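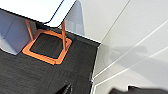

Down past the table to the orange stool, seen from the wrist.

September 2020

What a good day! I have come home with carpet fluff on both knees and a head full of rules, and I want to get it all down before I forget the best bits.

We finally sat down with the Odport house rules for working around the arm. The old version ran to 24 pages and I don't think a single one of us had read it right through, me included. Borghild Wallin had, bless her, with a pencil, and she had crossed out so much that what was left would fit on 2 sheets. I could have cheered. Half of it was copied from the days when everything lived behind a fence and you needed a key to get in. We work on a carpeted floor with tables and stools about the place, so a rule that says "stay outside the cage" is no help to anybody.

So we went through what we do in real life. Gunārs read each rule aloud and the rest of us had to say when we had last kept it (a bit like confession, and I went red twice). My own sin is reaching in to move something while the arm is paused. Paused is not stopped! I know that, I teach that to new starters, and I still do it when I'm in a hurry. The new wording is: no hands inside the reach line unless the stop is pressed in and the person reaching has pressed it themselves. I like that last part very much. No more shouting "is it off?" across the room and taking a grunt for an answer.

The one I fought for was the floor rule. Before any run the floor gets looked at twice, once standing up and once through the wrist view, as the two don't show you the same things. From up there the table top is a great white slab, and the stool base sits down on the dark carpet as plain as anything. Orange is a gift. The white stuff is much harder, all those pale edges running into each other, and there was some small dark thing lying right where the carpet meets the white that might have been a connector. Piret wanted to know if something that size counts under the rule. We argued for ages and settled on yes: if you can see it and you can't name it, you go and find out what it is before you press start.

Normunds thinks we are being fussy. He came to us from Paulauskas, where they had one page on the wall and got on with it, and he did have a fair point about long checklists, that people tick them without looking. We gave way on that and cut the tick boxes for everything except the stop test, the speed limit and the floor. He looked pleased, and he has offered to type it all up, so I count that as a win for both of us.

Speed was the other long talk. Slow for the first go of anything new, always, even if it is only a stool that has been shifted a bit to the left. Zoia asked what "slow" means and there was a rather lovely silence. It needs a number and we haven't got one yet. She is going to go back through the log, all 3,658 entries of it, and see what people have really been using. Rather her than me, though I did say I'd help with the January ones as those are mostly in my handwriting.

I do love this sort of thing. I know most people hear "rules" and want to lie down, but a good one feels like a friend holding the door for you. I kept thinking of my first weeks at Serkitine, when I was too shy to ask who was allowed to press what.

Still to do: new tape for the reach line (the old stuff won't stick to carpet tiles, try the fabric kind), ask Gunārs who signs off visitors, find my other kneepad. Piret is bringing the label printer in tomorrow.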